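Home Guides Hardware Data Forum About

Recording a pick-and-place task with two hand-held grippers

By Annelore Kramer
Updated Oct 28, 2023

This guide covers teaching a tabletop task by hand, using a pair of hand-held grippers. It assumes your grippers are built, charged and paired with the recorder. If you haven't done the calibration yet, do the Cetton calibration page first and come back.

The task is a simple one: move small food items between a tin and the table. It suits a first attempt because the items are cheap, they don't break easily, and they come in enough shapes to show you where your closing habits are poor.

What you need

Two grippers with clean finger pads
A table you can reach across without leaning
A cloth that covers the whole top
An open tin or shallow tray
A handful of small fruit and root vegetables
A card or drive with room for the session

Setting up the table

Put the cloth down first and pull it flat. A few creases at the far edge do no harm. Creases in the middle make small round things roll, and then you spend half the session chasing them.

Place the tin on the side of your weaker hand. Scatter the remaining items in the middle, close together but with enough space to get a finger in between. Don't line them up. If every recording starts with a neat row, the policy learns the row and does badly as soon as someone bumps the table.

Leave the background alone. We used to clear everything out of the room at Plaltberg before we recorded, and the policies we trained there fell over in anybody else's kitchen. Now we leave the furniture and the household clutter where they are and change the room every 20 episodes.

Starting an episode

1. Hold both grippers open over the table, a hand's width above the cloth.
2. Press record and stay still for 2 seconds. The tracker uses this to settle.
3. Move one gripper to the first item. Come down from above, with the fingers on either side.
4. Close slowly until both pads touch, then a little more.
5. Lift straight up before you travel sideways.
6. Lower the item until it touches the cloth or the bottom of the tin, then open.
7. Return to the start position before going for the next one.

Keep each episode to one plan. Decide before you press record whether you are filling the tin or emptying it, and stick to that. If you change your mind halfway, stop and throw the episode away.

Closing on different items

Citrus is the easiest. The skin gives a little and the pads sit well on it. Aim for the widest part of the fruit. If you catch it too high it will squirt out downward, and too low means your fingertips drag on the cloth.

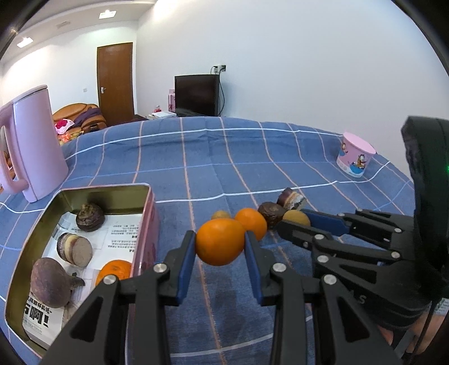
Water chestnuts are harder. They are small for these jaws, so slow down for the last bit of the approach and check both sides before you lift. Cut pieces should be gripped across the skin where you can. The cut face can be slippery and leaves starch on the pads, so wipe them between episodes.

Keep the second gripper near the work even when it has nothing to do. New operators tend to park it out at the side, and then the recordings show one arm working and the other asleep. Bring it in open, ready for the next item, but don't let it knock the one you're holding.

Watch your cable too. Run it back along the wrist and leave some slack at the elbow. Issa Bitar pulled his out twice in one morning in March and lost both takes.

Checking what you recorded

Play back the first 5 episodes before you record any more. Look for jumps in the gripper path, items dropped outside the work area, and long pauses. A short pause before closing is fine. A long one gets copied, and you end up with a robot that hovers.

Once those are clean, carry on. Our Mitach arms needed 900 episodes on this task before they coped with an item they hadn't met. You'll see some progress well before that – the citrus comes good first.

Label each session with the operator, the room and the direction (filling or emptying). Rotate operators if you have more than one.

Comments (4)

Rawan Abou Jaoude
Is it okay to use plastic fruit? Ours goes off after a couple of days.

Annelore Kramer
Fine for practice. I wouldn't train on it alone, the colour is too even and it weighs nothing.

Omar Mansour
Step 5 fixed most of my drops. I was swinging sideways while still lifting.

Hiba Aoun
Can you add a section on left-handed operators? I put the tin on the right and the playback looks fine, but I'm not sure whether to mix those episodes in with everyone else's.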